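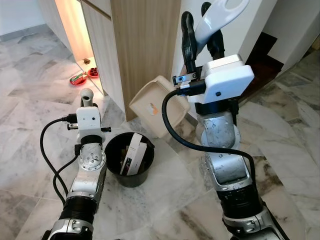
Read this section before you sweep a polished stone floor with the Stoltano broom and dustpan set. It covers dry litter only. For spills, see the section on mopping.

## Before you sweep

1. Move light chairs out of the way, or turn them so the broom can reach between the legs.
2. Pick up bottles, cartons and anything else too large for the dustpan.
3. Stand the trash bin within reach. Leave 27 inches of open floor on the side you will be working from.

**Caution:** Polished marble is slippery when wet. Wipe up any liquid and let the floor dry before you start.

## Sweeping

Hold the broom near the top of the handle, with the bristles flat on the floor. Use short strokes toward yourself. Long strokes scatter crumbs under the furniture. Keep the dustpan nearby so the pile doesn't have to travel far.

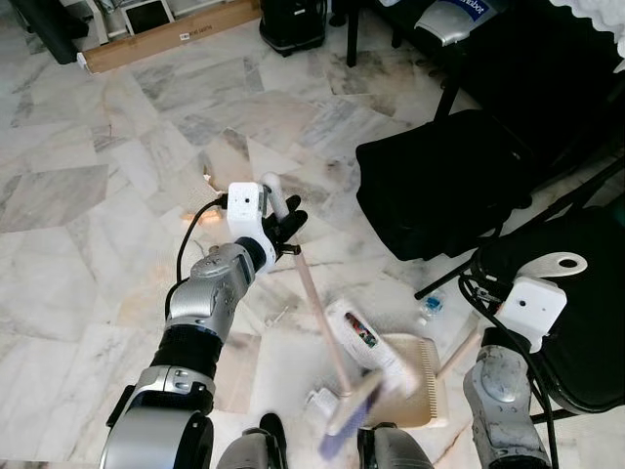 ## Using the dustpan

1. Lay the scoop flat, with the lip facing the broom head.
2. Sweep the pile over the lip.
3. Pull the dustpan back 3 inches and sweep again. This picks up the fine line of dust left at the edge.
4. Tilt the scoop back and carry it level to the bin.
5. Tip it in and tap the scoop on the inside of the rim.

Note: On gray-veined stone, small scraps are easy to miss. Check along the foot of the walls and next to doors. 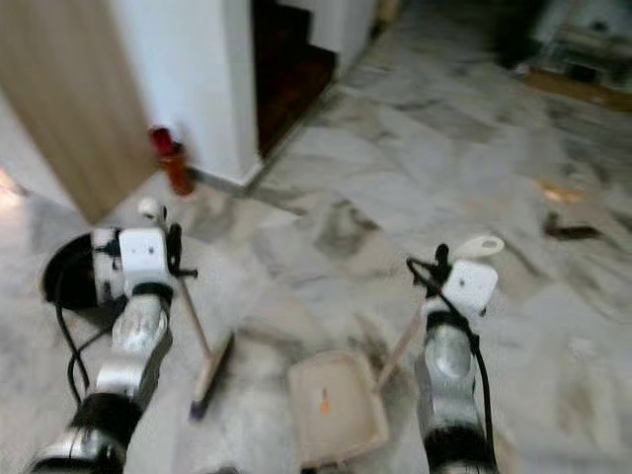

*Jutard Household Guides*

## Care and storage

Comb the bristles with your fingers after each use. Wash the broom head and scoop in lukewarm water every 5 weeks and dry them fully. Hang both by the handle. Do not leave the broom standing on its bristles.

Revised 16 November 2021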